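Home Products Docs About us Careers Contact
Search this site Enter keyword Go

About Stunilow

Stunilow writes software for two-armed robots. We don't build the arms. Other people do that very well, and then ring us up when the left one tries to occupy the same bit of air as the right.

Golnar Bakhtiari started the company one March with a motion planner called Oro and a borrowed desk. Oro is still the heart of what we sell. It takes both arms as a single problem, works out who goes first, and replans when the world has been moved a few inches by somebody looking for their tea. The current release has 258 settings. We recommend changing 2 of them.

Most of our testing is done on groceries and crockery, which are cheaper than gearboxes and far better at showing up a bad grasp. A wrapper shines, a plate is thin from one side and enormous from the other, and a basket has a rim exactly where you would like the wrist to go.

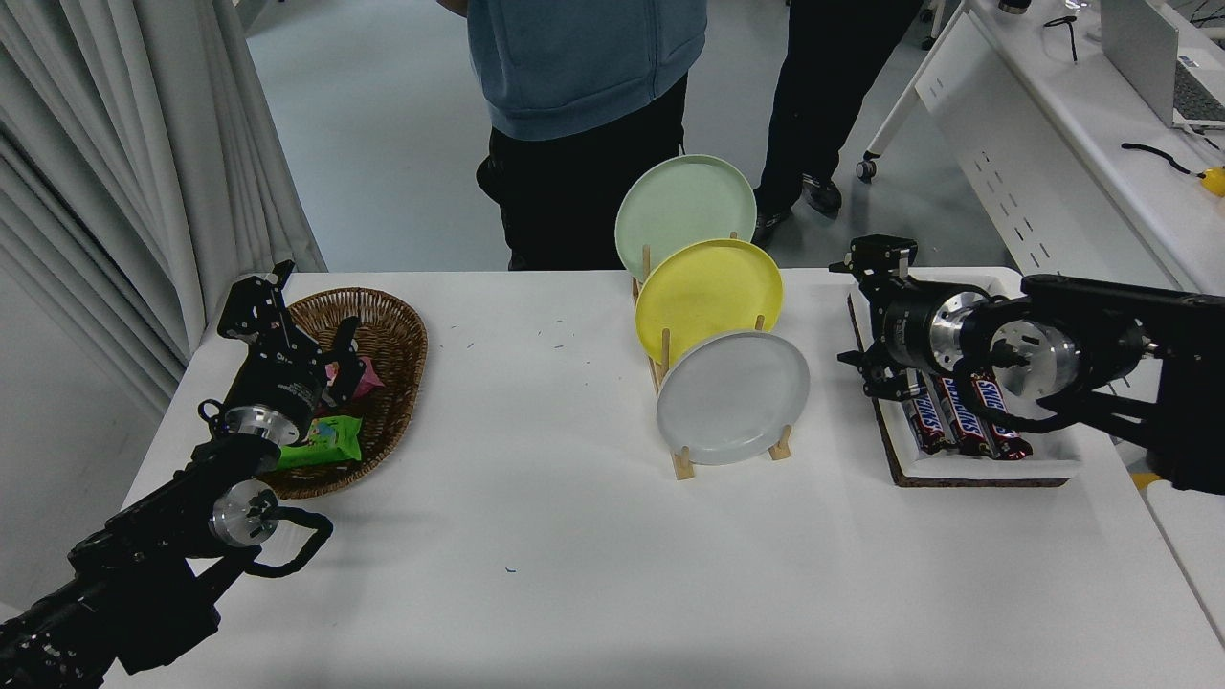
Farden wrote to us after their first month with Oro to say that the planner was fine, thank you, but the error messages read like a disappointed uncle, and could "goal unreachable, as before" please lose the last two words. It could, and it has.

The other half of the work is Ghorbani, our perception package. It decides what is on the table, where each thing ends and the next begins, and how sure it is. We are fondest of that last part. A robot that admits it can't tell one plate from the plate behind it will stop and look again. One that can't admit it will carry on with great confidence, and you will need a dustpan.

Ghorbani and Oro share one log, so when a grasp goes wrong you can replay what the software believed at the time. It makes for humbling reading.

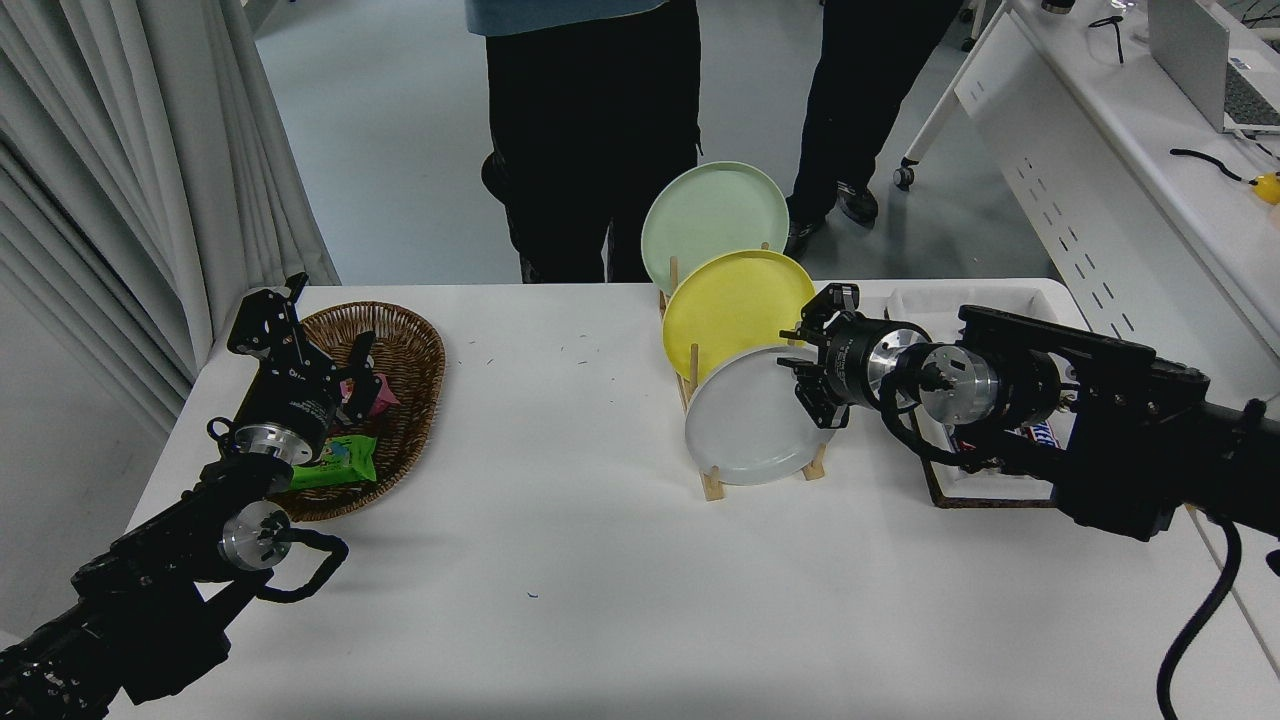 Working with us

We answer support mail ourselves, usually the same day and occasionally with an apology attached. Trial licences run for 93 days. Bring your own arms.

Share this page 321 shares 2 comments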